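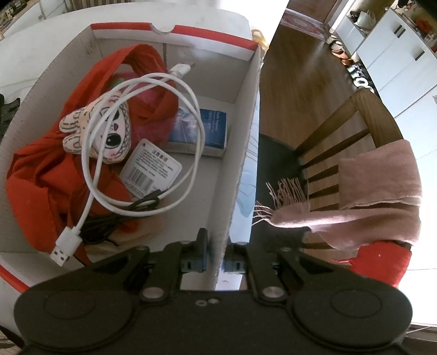
Ferkent sets a date for the Platley 29

Ferkent will put its Platley 29 phone on sale in October, the company said on September 8, 2026. The base model costs $400 and comes with a charger - last year's did not. Trade-ins are worth up to $300, and older Dunstan phones qualify.

Fiorella Martinelli will have a full review next month, with battery results and camera samples.
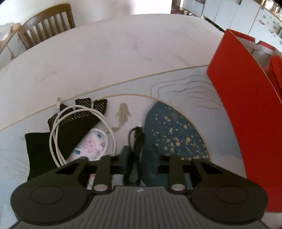

Koi placemat and a grip-dot glove on a marble tabletop.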